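Fader two-finger hand grippers (pair)

Home > Chore Tools > Hand-held grippers > Fader pair

In stock at Rundville. Price: $468 the pair, spare pads included
Pick-up from the Rundville shop or posted anywhere we can get a parcel to

People come into the shop and ask me the same thing, usually with one hand on the counter and an eye on whatever's plugged in behind me: can it do the dishes yet? And I have to say no, not really, not the way you mean. But I've been selling and fiddling with this stuff for a good while now and the question gets more interesting every year, so I thought I'd put my own two bob in on this page along with the specs. Skip down if you only came for the specs!

The Fader pair is a set of two grippers that you hold, one in each hand. You squeeze, the fingers close, you do the chore. The whole point is that you're limited to what a simple robot hand would have, which is two fingers and a bit of grip, while still having your own arms, your own eyes and your own good sense. If you can't do the job with these on, a machine with the same fingers hasn't got much of a hope. If you can, well, at least the hand isn't what's holding it up.

I do this myself at home before I recommend anything to anybody. My kitchen has been a test bench since January and my family are very tired of it.

What I've found they're good for

Fruit and veg, mostly. Anything round and firm that you could pick up between finger and thumb without thinking. Mandarins, lemons, spuds, onions if the skins aren't flaking off everywhere. Eggs, if you're game (I lost three on the first morning and none since). Cups by the handle, pegs, socks, the lids of jars once somebody else has cracked them open. In the shop we've used them for sorting hinges into tubs and putting boxed stock back on the shelf, and they're fine at both, just slow.

Slow is the word I keep coming back to. Unpacking a drawer of cutlery takes me 30 seconds with my bare hands. With the grippers it took 180 the first time I tried, and I was puffed at the end of it. That's a person driving, mind you, with a person's idea of where the spoons go. Whenever I see a clip of a robot clearing a table I look for the clock now, and if there isn't one I get suspicious.

What they're hopeless at

Wet glasses. Fitted sheets, obviously. Cling wrap, which beats me with ten fingers anyway. A flat plate lying on a flat bench is a real pain because there's nothing to get under, so you end up dragging it to the edge and hoping. Grapes in a bunch are all right but one loose grape will run you around the bowl for ages. Coins, forget it.

Anything that needs twisting while you hold it is hard too. Your wrist can do it but the fingers can't roll the thing between them the way yours would, and you notice how much you rely on that. Peeling an orange made me laugh out loud. I ended up with juice to the elbow and most of an orange still in its jacket.

How they stack up against the others we sell

The Rikthorpe single is cheaper and a bit lighter, and it's a nice thing if you only want to try one hand. I'd still steer you to a pair. So many chores want a second hand just to steady the bowl, and you don't find that out until you've chased the bowl off the bench. The Boonyarit has three fingers and is lovely on mugs and jars, but it's bulky, and in a crowded drawer you spend all your time bumping into things. I keep one on the counter at Rundville so come and have a squeeze of both.

For a mixed bag of kitchen jobs I'd go two fingers every time. They get into gaps. Fruit bowls are where I'd start a beginner, and small fuzzy fruit is a great first go, as there's a bit of texture for the pads to work against and it won't cost you much if you squash it. 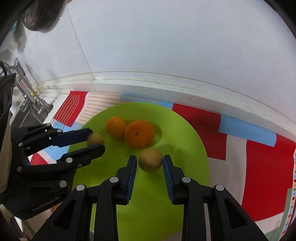 Two hands' worth of grippers at a plate of fruit, with oranges behind.

Look at how close together everything ends up on a plate like that. Picking one piece of fruit off an empty bench is easy and it's what most demos show you. Put a few pieces together and now you've got to get a finger down between two of them without shoving the neighbour, and keep your other hand out of the way as well. I do it without thinking. Teaching a machine to is a proper job of work, and it's the bit I'd want to see before I handed over my money for a house robot.

So, are we there yet?

For one chore in one spot, with things laid out nicely, I reckon machines are getting close. For my kitchen on a school night, with homework on the bench and somebody's lunchbox leaking? I wouldn't leave one alone in there. Shop floors will get them first. The bins stay where you put them and the boxes are all the same size, and a slow worker who doesn't mind working all night suits some places down to the ground.

In the pack

One pair of Fader grippers, left and right
3 sets of spare pads
Pad tool and a small bag of screws
Printed care sheet (it's short, do read it)

Looking after them

Wipe the pads with a damp cloth and warm soapy water, then let them dry before you put them away. Don't run them through the dishwasher. If a finger starts to feel sloppy, nip up the screws, gently. Flour gets into everything, so brush the joints out after baking. Swap the pads when the grip goes shiny.

Returns

Bring them back clean and in the box and I'll swap or refund. If there's egg on them we'll have a chat first.

Questions? Ring the Rundville shop after 10 am, or use the contact form and I'll get to it that night once the dishes are done. By hand, still.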